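Projektbericht: Papierverbrauch und Wischgewohnheiten in Gemeinschaftsküchen

Studiengang Ökotrophologie, Modul Haushaltswissenschaftliches Projekt
Vorgelegt von Hsiu-ying Tai

1. Ausgangslage

Küchenpapier gehört in Wohnheimen zu den Verbrauchsgütern, deren Kosten selten gesondert erfasst werden. Im Wohnheim Bekmont wird es aus der Hauskasse der jeweiligen Etage bezahlt und erscheint in der Abrechnung unter dem Sammelposten »Reinigung«. Die vorliegende Arbeit untersucht, wie viel Papier in den Küchen verbraucht wird und ob sich der Verbrauch durch die Bereitstellung waschbarer Tücher senken lässt.

2. Vorgehen

An der Erhebung nahmen 28 Bewohnerinnen und Bewohner aus vier Etagenküchen teil. In den ersten drei Wochen blieb die Ausstattung unverändert. Anschließend erhielt jede Küche zehn Baumwolltücher sowie einen Sammelbehälter für gebrauchte Stücke; auch diese zweite Phase dauerte drei Wochen. Die Entnahme wurde in Blatt erfasst, jeweils auf einer Strichliste neben der Spüle. Ergänzend wurden leere Rollenkerne eingesammelt und mit den Listen abgeglichen.

Die Wäsche der Tücher übernahm die Wäscherei Skosomard. Gewaschen wurde bei 40 Grad, nach Rücksprache mit der Projektbetreuung ab der zweiten Woche bei 60 Grad.

3. Ergebnisse

In der ersten Phase wurden 1.635 Blatt verzeichnet, in der zweiten 650. Der Rückgang verteilt sich ungleich auf die Küchen: Auf den beiden unteren Etagen fiel er deutlich aus, im Dachgeschoss war er gering. Dort wurde Papier überwiegend zum Abtropfen von Gebratenem genutzt – ein Zweck, für den die Tücher nach Angabe der Befragten nicht in Betracht kamen. Beim Abwischen von Arbeitsflächen und beim Händetrocknen setzten sich die Tücher dagegen rasch durch.

4. Einschränkungen

Die Strichlisten beruhen auf Selbstauskunft. In einer Küche fehlten Einträge für zwei Abende im Juni, die anhand der Rollenkerne geschätzt wurden. Wasser- und Energiebedarf der Wäsche konnten nicht eigens gemessen werden, eine Gesamtbilanz ist daher nicht möglich.

5. Rückmeldungen zum Berichtsentwurf

Der Entwurf lag den Beteiligten zur Stellungnahme vor. Die eingegangene Anmerkung wird unverändert wiedergegeben.
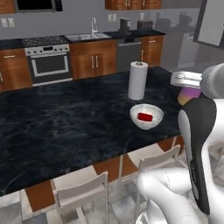

Anas Bouazza: Die Zahlen zum Dachgeschoss halte ich für richtig, die Erklärung greift mir aber zu kurz. Bei uns war der Sammelbehälter ab Mitte der zweiten Phase meistens voll, und wer kein sauberes Tuch fand, nahm eben wieder Papier. Mit einer zweiten Abholung pro Woche sähe das Ergebnis vermutlich anders aus. Ich bitte darum, das in Abschnitt 4 zu ergänzen.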